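[馆际互借通讯] 回复:关于《馆际互借与退还处理规程》修订稿第三、五、七章的意见

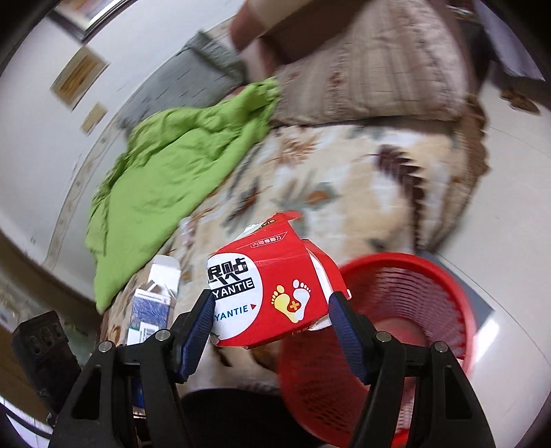

发件人:Elaine Brandão(斯图尔特港联合图书馆服务处 馆际业务科)
收件人:馆际互借通讯列表
抄送:Welington Cordeiro;Janaína Fagundes
日期:2022年2月1日

各成员馆负责同事:

Cordeiro先生上周就修订稿提出的书面意见,本科已逐条研究,并与编目科、财务科及运输承办单位Clevex交换了看法。来信所提问题有相当一部分也是其他成员馆在电话中反映过的,经征得来信人同意,现将答复发至全体列表。原信附于本函之后,请对照阅读。答复按原信的顺序排列,条文编号均以修订稿第二版为准,仍持有第一版的单位请先到共享目录更换文本,两版的第五章条目有调整,引用时容易混淆。

一、关于借期的起算(第三章第二条)

原规程规定借期自借出馆登记发出之日起算。来信指出,Baluyot分馆地处半岛末端,每周只有一班运输车抵达,读者拿到图书时,借期往往已去掉一截,而续借又须经借出馆同意,读者对此意见较大。本科核对了上一年度的流转记录。全年馆际互借共办结3,419件,其中涉及Baluyot分馆的借入件,在途时间明显长于其他各馆,来信所述情况属实。

修订稿拟改为自借入馆登记到馆之日起算,读者的实际可用时间由此得到保障。借出馆方面的顾虑,主要在于借入馆可能迟延登记,致使图书长期停留在“在途”状态。为此,第二版增加了一款:借入馆应于图书送达的当个工作日内完成到馆登记;确因闭馆、停电或系统故障不能登记的,应在恢复当日补登,并在备注栏写明实际送达日期,借期以实际送达日期为准。运输交接单上已有签收日期一栏,借出馆如有疑问,可向本科申请调阅。

来信建议为Baluyot分馆单独设置较长的借期。本科认为,起算点调整后,在途时间已不再计入借期,另设借期的必要性有所降低,且同一册书因借入馆不同而适用两种借期,流通系统目前无法自动处理,须由工作人员手工改动归还日期,过去这类手工改动是催还错误的主要来源。此项建议暂不采纳,留待新起算办法试行一段时间后再议。如试行期间仍有读者因到馆时间问题提出异议,请分馆将读者意见原文留存,一并报来。

二、关于续借(第三章第五条)

来信询问,读者续借申请发出后,借出馆未予答复的,应如何处理。现行做法各馆不一,有的视为同意,有的视为不同意,读者在甲馆与乙馆得到的说法不同,确有统一的必要。

修订稿第二版明确:借出馆应在收到续借申请后两个工作日内答复;逾期未答复的,视为同意续借一次,续借期限与原借期相同。已有其他读者预约的图书不适用前款,借出馆应在预约产生时即在系统中加注不可续借标记。未加注标记而事后要求提前收回的,由借出馆自行向预约读者说明情况,借入馆不承担催还责任。

需要提请注意的是,“视为同意”由系统在期限届满后的次日清晨自动处理,分馆工作人员不必、也不应提前手工延长归还日期。去年有几处分馆为方便读者,先行改动日期再补申请,结果与借出馆的记录不符,对账时费去不少时间。此类做法自新规程施行之日起停止。

三、关于地方文献与不可外借资料(第三章第八条)

来信提及,Baluyot分馆读者多次申请调阅总馆所藏的港务旧报与渔业登记簿,均被退回,退回单上只写“不符合规定”,未说明原因,也未告知其他途径。

地方文献特藏不外借的原则不变。港务旧报纸张已相当脆弱,登记簿为孤本,运输途中的震动与湿度变化均难以控制,特藏部对此态度明确,本科予以尊重。退回单的措辞则确有不妥。第二版附件三重新拟定了退回单格式,退回原因须从所列事项中勾选,并须在下方写明替代途径,可供选择的有:到馆阅览并代为预约座位、提供指定页的扫描件、提供缩微胶片在分馆阅读机上阅览。退回单未填写替代途径的,分馆有权要求重新出具。

扫描件的页数上限,原规程未作规定。第二版定为每件申请不超过86页,该数字取自现有登记簿中页数最多的一册,读者如需全册,一次申请即可满足。旧报按期计算,每件申请以一期为限。扫描工作由特藏部安排,完成时间视其工作量而定,请分馆在受理时向读者如实说明,不要承诺具体日期。

四、关于包装与退还(第五章)

第五章是本次修订改动最多的部分,来信所提意见也最为具体,以下分别说明。

关于外包装的重复使用。来信认为,要求一律使用新纸箱既增加开支,也造成浪费。本科同意这一看法。第二版已删去“一律使用新箱”的字样,改为“外包装应完整、干燥,箱体无破损,封口能够闭合严密”。符合上述条件的旧箱可继续使用,但旧有的地址标签与条码必须全部撕去或涂盖。去年发生的几起错投,经Clevex查核,均系旧条码未清除,分拣时被误读所致。

关于封箱方式。修订稿第一版规定使用纸质胶带,来信反映纸质胶带在潮湿季节容易脱开。此项已与运输承办单位商议,改为纸质胶带与塑料胶带均可使用,由各馆视当地气候自定,不得使用订书钉及金属卡扣。开箱时请沿封口割开,不要撕扯箱盖,以便箱体留用。

关于内衬。精装书与平装书同箱时,精装书置于下方,书脊朝向一致。书与箱壁之间应留有衬垫,衬垫可用瓦楞纸板或干净的包装纸,不得使用旧报纸。旧报纸的油墨会沾染书口,装订室已多次提出。附有光盘、地图或散页的图书,附件应另装封套,封套上写明所属图书的条码,并在交接单的附件栏登记。归还时附件不全的,按第七章办理。

关于单箱重量。来信提出,部分借出馆为减少箱数,装箱过重,分馆工作人员多为单人值班,搬运困难。第二版规定,单箱重量以一人能够安全提举为限,运输承办单位有权拒收超重箱件。各馆如没有称重设备,可向本科申领。

关于退还件的待处理架位。来信所附的分馆平面图,本科已转交总务部门。待退还图书不得置于地面或通道,亦不得与读者捐赠图书混放。Baluyot分馆现有工作间面积有限,本科建议将工作间东侧的立柜清空一层作临时架位,柜体如需加固,由总务部门派员处理。供应商Stovetti为各馆提供的周转架,今年尚余若干未分配,分馆可填报申请,按申请先后办理。

五、关于遗失与损坏的赔付(第七章)

来信对第七章提出两点疑问。其一,图书在运输途中遗失,责任由何方承担。其二,赔付标准以何为据。

关于责任划分,第二版按交接节点处理。借出馆交付承运单位并取得签收之前,由借出馆负责;签收之后至借入馆签收之前,由承运单位按合同负责;借入馆签收之后至退还件再次交付之前,由借入馆负责。此前各馆争议较多的是“到馆后开箱发现损坏”的情形。第二版规定,借入馆应在签收时查看外包装,外包装有破损的,应当场在交接单上注明并由双方签字,开箱时应有两名工作人员在场;单人值班的分馆,可待次日有同事到岗后再行开箱,借期相应自开箱登记之日起算。外包装完好而内件损坏的,由借出馆与借入馆各自提交书面说明,本科裁定。

关于赔付标准,原规程以图书定价为准。来信指出,部分早年出版物的定价与重新购置的实际费用相去甚远,以定价赔付对借出馆不公。第二版改为以同版图书重新购置的费用为准;同版已绝版的,以最接近版本的购置费用为准。单册赔付金额在200元以下的,由借入馆在业务经费中列支,无须报批;超过200元的,须报本科备案;达到或超过1,000元的,由本科会同财务科核定后支付。读者个人造成的遗失或损坏,由借入馆依照本馆流通规则向读者追偿,追偿结果不影响馆际之间的赔付。

读者愿意自行购买同版图书赔还的,应予准许,所购图书须经借出馆验收。验收不得以封面图案变更、印次不同为由拒绝,版次不同的,由借出馆决定是否接受。

六、关于统计报表(第九章)

原信未提及第九章,但其他成员馆多有询问,一并说明。互借业务报表改为每季度报送一次,原按月报送的表格停用。报表中“未满足申请”一栏须区分原因,分为无馆藏、在借、不可外借、读者撤回四项。以往各馆多将前两项合并填报,采访部门据此难以判断哪些图书应当增购复本。自本季度起,合并填报的报表将退回重填。

Anselmo Rocha先生负责报表的接收与核对。总馆系统中另有Gilmar Rocha先生,在期刊部任职,两位的电子邮箱地址相近,请各馆填写收件人时仔细核对。上季度有数份报表误投期刊部,由期刊部代为转来,既给该部添了麻烦,也使汇总工作有所延误。

七、后续安排

第二版文本现已上传至共享目录,请各成员馆组织负责流通与互借工作的同事阅看。对第二版仍有意见的,请以书面形式直接回复本列表,注明所涉章条及建议改写的文字。仅涉及本馆具体情况、不宜公开讨论的,可单独致函本科。口头意见本科将作记录,但不作为修改条文的依据。

修订后的规程拟自5月起施行。施行之前,各馆仍按现行规程办理,已经受理而跨越施行日期的申请,适用申请受理时的规定,但赔付标准一项,以损坏或遗失发现之日为准。附件三的退回单格式可提前使用,特藏部已表示自即日起改用新格式。

施行前将安排一次面向互借岗位工作人员的说明会,由Janaína Fagundes女士主讲,地点在总馆二层会议室,时间另行通知。路途较远的分馆可以电话方式参加,说明会材料会提前发送。Baluyot分馆如须为此临时闭馆,请提前张贴告示,并在本馆网页上同步说明。

Cordeiro先生的来信条理清楚,并附有经办实例,对本次修订帮助甚大,谨致谢意。

Elaine Brandão
斯图尔特港联合图书馆服务处 馆际业务科

Welington Cordeiro(Baluyot分馆)写道:

> 馆际业务科:
>
> 修订稿第一版收悉。我馆已组织全体工作人员讨论,现将意见汇总如下,请予研究。
>
> 第三章第二条,借期自发出之日起算。我馆每周仅有一班运输车,遇风浪封路还会顺延。上个冬季有一位读者申请借阅一套水产养殖手册,图书到馆时借期已过去大半,读者取书后次日即收到催还提醒,来馆询问,我馆工作人员只能道歉。建议将起算点改为到馆之日,或为我馆单独设定较长借期,两者取其一亦可。
>
> 第三章第五条,续借申请无人答复时如何处理,条文没有写明。我馆目前视为不同意,但据了解其他分馆的做法与我馆不同,读者之间互相比较,难以解释。
>
> 第三章第八条,地方文献不外借,我馆理解并支持。但退回单只有“不符合规定”一句,读者看了不知道下一步该怎么办。我馆读者中有几位在整理本地渔船的沿革,年事已高,往返总馆不便,希望能提供复制件,页数与费用请一并明确。
>
> 第五章,包装要求过于笼统。一律使用新箱,我馆经费难以承担,旧箱只要完好,应当允许使用。纸质胶带在本地潮湿季节粘不牢,我馆试用过,箱子送到总馆时封口已经松开。部分借出馆装箱过重,我馆多数时段只有一人值班,搬动困难。另外,待退还的图书目前没有固定架位,只能放在工作间的推车上,推车一旦要用,就得把书搬到别处。随信附上工作间平面图,请总务部门看看有无改动的余地。
>
> 第七章,图书在途中遗失由谁负责,条文只写“由责任方承担”,而争议恰恰出在责任方如何认定。赔付以定价为准也不合理。我馆曾有一册早年出版的航海图集在借出后受损,定价很低,重新购置的费用高出许多,差额由我馆自行负担。请考虑按实际购置费用计算。
>
> 读者自行购买同版图书赔还,是否允许,亦请写明。曾有借出馆以封面不同为由拒收,读者颇有怨言。
>
> 以上意见如有不当之处,请指正。我馆同意将本信发至列表供各馆参考。
>
> Welington Cordeiro
> Baluyot分馆

--
您收到此邮件,是因为您所在单位已登记为馆际互借通讯列表的成员。
回复本邮件将发送至全体列表成员。如需变更收件人,请由单位负责人致函馆际业务科办理。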